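So, ihr Lieben, ich bin wieder zu Hause, die Schuhe stehen zum Trocknen auf der Zeitung, und weil so viele gefragt haben, wie es in Brullville war, schreibe ich es jetzt einfach auf. Wird ein bisschen länger, holt euch einen Tee. (1)

Für alle, die neu hier mitlesen: Es ging um das Achtelfinale im Verbandspokal, Brullville gegen Surnar. Also Bezirksklasse gegen einen Verein, der zwei Ligen höher spielt und einen eigenen Mannschaftsbus mit Vereinswappen hat. Wir haben einen Kleinbus vom Getränkehändler, und der war diesmal sogar gewaschen.

1.841 Zuschauer! In Brullville! Ich kenne Spiele auf diesem Platz, da hat man jeden einzelnen Zuschauer mit Handschlag begrüßt, und jetzt standen die Leute bis hinter die Eckfahne, und auf dem Wall beim Parkplatz saßen sie auf Klappstühlen.

Ich war viel zu früh da, wie immer. Mein Vater hat mir das so beigebracht, man geht zum Warmlaufen hin und nicht zum Anpfiff, weil man da sieht, wer heute schwere Beine hat. Bei uns hatte sie keiner. Bei Surnar der linke Verteidiger, fand ich, und ich habe das auch laut gesagt, es gibt Zeugen.

Zur Aufstellung: Mathis Lecomte wieder auf der Zehn, obwohl er die letzten zwei Ligaspiele wegen der Wade nur zugeschaut hatte. Vor ihm ganz allein der lange Vasseur, dahinter zwei Viererketten, so eng beieinander, dass man ein Bettlaken drüberlegen hätte können. Ich hatte ehrlich gesagt mit fünf Verteidigern gerechnet.

Die ersten 20 Minuten waren dann auch so, wie man sie befürchtet, wenn man abends vorher schlecht schläft. Surnar rechts, Surnar links, Surnar mit einem Kopfball an die Latte, und neben mir eine Dame mit Thermoskanne, die bei jeder Flanke »raus, raus, raus« gerufen hat. Wir haben uns später den Kaffee geteilt.

0:1 nach einer Ecke. Kurzer Pfosten, verlängert, und hinten steht einer völlig frei, den hätte ich mit meinem Knie auch noch reingemacht. Unser Torwart hat sich furchtbar aufgeregt, und zwar zu Recht, der Mann war schlicht niemandem zugeteilt. (8)

Was mir aber gefallen hat, und das meine ich ganz ohne Vereinsbrille, soweit das bei mir eben geht: Keiner hat den Kopf hängen lassen. Sie haben weiter flach hintenraus gespielt, auch als es auf der Tribüne schon die ersten »Hau ihn weg!«-Rufe gab. Vor einem Jahr hätten wir den Ball nur noch nach vorn gebolzt.

Kurz vor der Pause dann der Ausgleich, und wie! Lecomte bekommt den Ball im Halbkreis, dreht sich um seinen Gegenspieler herum, als stünde der in einer Telefonzelle, und steckt durch auf Vasseur. Der ist ja nun wirklich kein Sprinter, aber der linke Verteidiger (ich sag's nur, der mit den schweren Beinen) kam nicht mehr hinterher. Flach ins lange Eck, 1:1.

Halbzeit, Bratwurst, Schlange bis zum Kabinentrakt. Ich habe den Wiederanpfiff deswegen verpasst und bin mit Senf am Ärmel zurück auf meinen Platz. Die Dame mit der Thermoskanne hatte ihn mir freigehalten, mit ihrer Handtasche, gegen erheblichen Widerstand.

In der zweiten Hälfte war es lange ein zähes Spiel, das will ich gar nicht schönreden. Der Platz wurde immer tiefer, vor dem Tor an der Waldseite konnte man kaum noch einen Pass spielen, ohne dass der Ball auf halber Strecke verhungerte. Surnar hat dreimal gewechselt, und jeder, der da reinkam, wäre bei uns Stammspieler.

Zweimal hat unser Torwart uns gerettet, einmal mit dem Fuß auf der Linie und einmal bei einem Freistoß, den ich schon drin gesehen hatte. Ich hatte die Hände vorm Gesicht und habe es nur am Jubel hinter mir gemerkt. Es sind solche Momente, für die man dann doch im November auf nassem Beton steht. 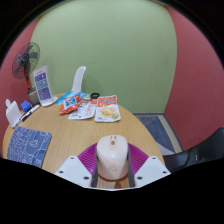 Und dann die 86. Minute, die werde ich so schnell nicht vergessen. Freistoß aus dem Halbfeld, eigentlich viel zu weit weg, alle rechnen mit der Flanke auf Vasseur. Lecomte läuft an, wartet einen winzigen Augenblick, und chippt den Ball auf die andere Seite, wo unser Rechtsverteidiger ganz allein angelaufen kommt. Volley. Unterkante Latte. Drin. 2:1. (13)

Ich habe jemanden umarmt, den ich nicht kannte. Der hat mich auch umarmt. Wir haben uns danach beide ein wenig geräuspert und wieder aufs Spielfeld geschaut.

4 Minuten Nachspielzeit, angezeigt auf einer Tafel, die von hier oben kaum zu lesen war, deshalb ging das Gerücht durch die Reihen, es seien sieben. Surnar hatte noch einen Eckball, der Torwart kam mit nach vorn, ein riesiges Durcheinander, irgendwer hat den Ball an die Bande gedroschen, und dann war Schluss. Schluss! Brullville im Viertelfinale, zum ersten Mal, seit ich hingehe, und ich gehe hin, seit ich laufen kann.

Ein Wort noch zu den Gästen, das ist mir wichtig: Die haben sich sehr anständig verhalten. Der Trainer von Surnar ist nach dem Abpfiff zu jedem einzelnen unserer Spieler gegangen und hat gratuliert, und die Fans haben unserer Mannschaft applaudiert, als sie ihre Runde drehte. Mit ein paar von ihnen stand ich nachher noch am Grill, sehr nette Runde, einer kommt im Frühjahr zum Kartenspielen vorbei.

Weil es schon zweimal gefragt wurde: Lecomte hat nach dem Spiel leicht gehumpelt, hat mir am Vereinsheim aber gesagt, es sei nur ein Schlag aufs Knie gewesen und die Wade halte. In der Liga wird er nächstes Mal vermutlich trotzdem geschont, und das fände ich auch vernünftig. Bis zur Winterpause brauchen wir ihn noch.

Der Gegner im Viertelfinale steht auch fest, es geht nach Elholm. Auswärts leider, auf den Kunstrasen, und den mögen unsere Jungs überhaupt nicht. Gespielt wird im Januar, den genauen Termin gibt es noch nicht. Elholm hat seine Partie wohl erst im Elfmeterschießen gewonnen, mehr weiß ich darüber auch nicht. War jemand von euch dort? Erzählt doch mal!

Wer mitfahren will: Ich frage beim Getränkehändler wegen des Kleinbusses nach, der fasst aber nur acht Leute plus Fahrer, und drei Plätze sind seit heute Abend am Grill schon versprochen. Schreibt mir am besten hier drunter, dann mache ich eine Liste. Kinder gehen natürlich auch mit, die Strecke ist nicht weit.

Und falls die Dame mit der Thermoskanne das hier liest, oder jemand sie kennt (dunkelgrüner Mantel, Block C, sehr kräftige Stimme): Sie haben Ihre Handschuhe bei mir liegen lassen. Ich bringe sie zum nächsten Heimspiel mit, gleiche Stelle, und diesmal bin ich mit dem Kaffee dran. (20/20)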